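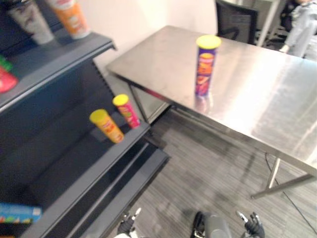 Grekdale Baking Contest Moves to Weighed Entries and Blind Scoring

Home | News | Food | Events | Notices | Contact

2022-08-23

14 shares | 4 comments

The Grekdale Harvest Fair has published revised rules for its baking contest, replacing the single overall mark used in past years with a scoring sheet of 200 points. The sheet applies to all four classes: layer cake, loaf cake, fruit pie and yeast bread. Cookies have been dropped from the schedule and will be judged at the December market in Jerkham.

Under the new sheet, flavor carries 80 points, texture 60, evenness of bake 40 and appearance 20. Appearance had no fixed weight before. Judges will score each entry separately and hand in their sheets before any discussion. The final mark is the mean of the three sheets, taken to one decimal place. If two entries tie, the higher flavor mark decides. If flavor is also tied, the prize is split.

Entries will be identified by number only. Each baker receives a plain card at check-in and keeps the matching stub. Names, decorations that spell out a name, and branded plates are not allowed on the judging table.

A weight limit also comes into force. No cake or pie may exceed 2,000 grams, board and plate excluded. Loaves of bread must weigh at least 600 grams after cooling. Entries will be weighed on a Plarner bench scale at the check-in desk, which will be tested with a reference weight at the start of each session. One of last year's layer cakes came in at 1,513 grams and would pass under the new limit; two others would not.

Ju-won Joo, who wrote the revised sheet, said the limit was set by the size of the cooling cabinet. "Each shelf is rated for a fixed load, and tall cakes block the air flow," Joo said. "With a limit we can hold every entry at the same temperature until it is cut."

The cabinet is on loan from Yoon, the catering supplier, and will be set to 50 degrees Fahrenheit. Fruit pies and bread will stay at room temperature. Cream, custard and soft cheese fillings are accepted in the layer cake class only and must arrive chilled, at 41 degrees or below. A probe reading will be taken through the base of the cake.

Bakers must list all ingredients on the back of the entry card, including colorings and any ready-made parts. Boxed mixes are not accepted. Store-bought fondant is accepted, but earns no appearance points.

Edgars Grīnberga will serve as head judge. He said each sample would be cut from the center outward, with a second cut taken from the edge if the bake looked uneven. "An underbaked center and a dry edge are separate faults and lose separate points," Grīnberga said.

First prize in each class is $200. Second and third places receive ribbons. Score sheets will be returned with the plates after the results are posted, and bakers may ask for a written breakdown by judge.

Check-in runs from 7:30 to 9:15 a.m. on the day of the fair. Entry forms are available at the fair office and at the Jerkham library desk.

Comments (4)

piecrust_deb
Does the 2,000 g include a glass pie dish? Mine weighs nearly as much as the pie.

Marlon T.
@piecrust_deb It says plate excluded. I would weigh the dish empty and write it on the card.

hillroad baker
Sorry to see cookies go. Jerkham in December is a long drive if there's snow.

RyeAndShine
Is sourdough in the yeast bread class or not? The old form had a line for it.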